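Notes pour l'intervention, version relue par Hamdia. Ne pas lire mot à mot.

Commencer par le chiffre qui fâche. Sur 117 parcours, notre planificateur local a rendu la main 16 fois. Mrema annonce « navigation autonome en extérieur » sur sa page d'accueil. Demander à la salle ce que le mot autonome veut dire quand Dzifa marche derrière avec la télécommande. Laisser un silence.

Ensuite, la perception. La segmentation du sol praticable marche bien sur du béton clair en plein soleil. Très bien, un seuil de couleur y arrive presque aussi. Je me méfie des scores moyens : ils sont portés par les longues lignes droites, où il n'y a rien à décider.

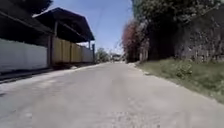
Les ennuis viennent des bords. Ombre portée prise pour une marche, herbe classée obstacle un jour et sol le lendemain, avec les mêmes poids de réseau. La carte de coûts hérite de tout cela et le planificateur, lui, ne doute jamais — il reçoit un coût, pas une incertitude. Yaneth propose de propager la variance jusqu'au contrôleur. Je veux bien, mais j'attends de voir la latence sur la machine embarquée.

Si on me parle d'apprentissage de bout en bout : répondre que je n'ai pas vu de journal d'erreurs exploitable. Renvoyer vers Naa Zakaria pour l'outil de rejeu.

Dernier point, les 2 modules à réécrire avant juin. Questions.

À lire aussi
Pistum : rejouer un journal sans le robot
Cartes de coûts, retour d'essais à Himdale
Samuldale, compte rendu de l'atelier planification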